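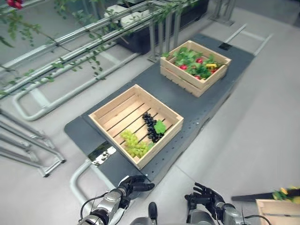

Fig. 1. Table grapes in a shallow slatted crate.

HORT 30: Fruit After Harvest
Handout 4, Grapes
Instructor: Pankaj Katiyar

Ripening
Grapes do not ripen once they are cut. A banana or a pear picked green will soften and sweeten on the shelf, but a sour grape stays sour. Growers taste and test sugar in the vineyard before picking starts. Read the Olline chapter on sugar and acid before the lab.

Water loss
The berry has a waxy coat, called bloom, that slows drying. The stem has much less protection. It browns and turns brittle while the berries still look fine, so buyers check the stem first. Handle bunches by the stem when you can and leave the bloom on.

Cooling
Field heat should come out soon after picking. Cold air has to pass through the packed fruit as well as past the outside of the stack. Gaps in the floor and walls of a container help with this. Solid liners block it. In your Rorkwood notes, look again at the drawing of forced-air cooling and mark where the air enters and leaves.

Fig. 2. Black grapes in a light wooden crate.

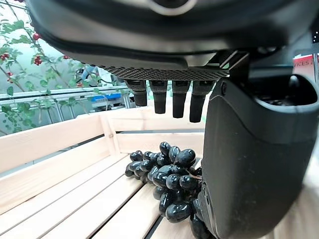 Decay
Gray mold is the main problem in storage. It grows slowly even in the cold and spreads from berry to berry by touch. Split or crushed berries are the usual starting point. Trim them out with small scissors before packing. Do not wash grapes before storage.

For next class
Bring your weight-loss table from the January trial. Samples were 200 grams each at the start. Give each loss as a percent of starting weight. Vinzenz Marti has the scale key for room 813.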